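Shelf Perception and Planning: Work in Progress
Gallery

Home / Software / Gallery

The work collected on this page is the software side of the Ikberg shelf project: how the system finds a shelf, decides what is on it, picks something to move, and works out a way to move it without touching anything else. Most of the hardware was bought in. The code is ours, apart from the usual open source libraries, and it has taken up most of our time since September.

There are four parts. Prurkden handles perception. Sukprasert is the task planner. Flustbridge is the recording and replay tool that everyone ends up using more than the other two. The arm controller has never been given a name.

Finding the shelf

Before any object matters, Prurkden has to fit the shelf itself. It looks for upright posts first and then for the front edge of each level. Wire shelving is harder than solid board. Depth readings fall through the gaps and land on the wall behind, so a shelf can come back as a few broken strips with a flat surface well behind them. We now fit the level from the front rail and ignore the depth between wires.

Lens distortion gets corrected before this step. For a while it was corrected after, and posts that should have been parallel came out leaning. The fitter rejected them and reported no shelf at all. 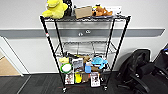
Empty levels are reported as well as full ones. The planner needs to know where it can put things down, and a level with nothing on it is the cheapest answer it can get. The first version of Prurkden only returned levels that held at least one object, so Sukprasert would try to squeeze items into a packed row with a free level right above it.

Sorting out a crowded level

A box alone on a shelf is easy. Soft toys pushed up against hanging card packages are slow. Plush has no clean edges, it changes shape when pressed, and two brown ones side by side tend to be merged into one long object. Dark items near the back are the other regular failure. They return little depth and often get folded into the shadow.

The current model was trained on 1266 labeled views. The next set is 1628, with more of the extra views spent on bottom shelves, where the camera looks down at a steep angle and the front row hides most of what is behind it.

Each object gets a mask, a rough 3D box and a confidence score. Anything under the threshold is marked as an obstacle. It can't be picked, but the arm will still plan around it.

Choosing what to move

Sukprasert takes the object list and builds an order. Items in front go first. Items that appear to hold up something else go last. It plans 5 moves ahead and then throws away everything after the first one, because the shelf has to be looked at again anyway once something has moved.

Replanning used to start from nothing each time. It now keeps the old order and only checks the parts near the change, and the pause between moves is short enough that people have stopped asking if it has crashed.

Reaching in

Motion planning treats each level as a slot with a floor and a ceiling. The wires are modeled as a solid sheet. This costs us a little clearance, and we have never had a reason to model them one by one.

The controller runs with 2 speed limits, one for open space and a lower one for anything past the front rail. Switching between them in the middle of a motion caused a small jerk until the change was spread over a longer stretch of the path.

Replay

Flustbridge records camera frames, masks, plans and joint positions on one clock. Any run can be stopped at a given moment and handed back to the current version of the code. Most bugs listed on this page were found that way, usually from a run that had looked fine when it was recorded.

A longer write-up of the file format is on the Flustbridge page. The shelf fitter settings are in the Prurkden notes, under "Wire units."

Back to Software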